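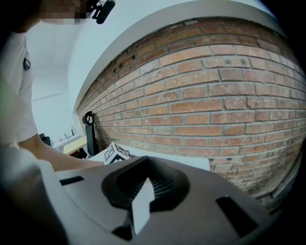
8 August 2025 – hand-held gripper, rules for recording

Spent most of today on the boring stuff, but I think we're finally getting somewhere with the written rules! Boris Beneš and I went through the draft from May and threw out 5 of the 17 points (half of them said the same thing about cables, sigh).

What stays: the marker block goes down before you pick up the gripper, and you don't nudge it mid-session. If it moves, even a hair – stop, redo the mapping pass, write it in the log. I'd like 10 seconds of slow movement over the markers at the start of every take. Boris says that's too long. We'll see.

New one, my favorite: whoever's handling the block keeps their fingers on the sides, off the printed squares. Sleeves too!

Still open: do we number takes straight through from 3110 or restart for Budelholm? The Ondlow people want a restart and I really don't, it'll wreck my folders. Also need to ask about wiping down the finger between users.

Monday: print the sheet, tape it up by the desk.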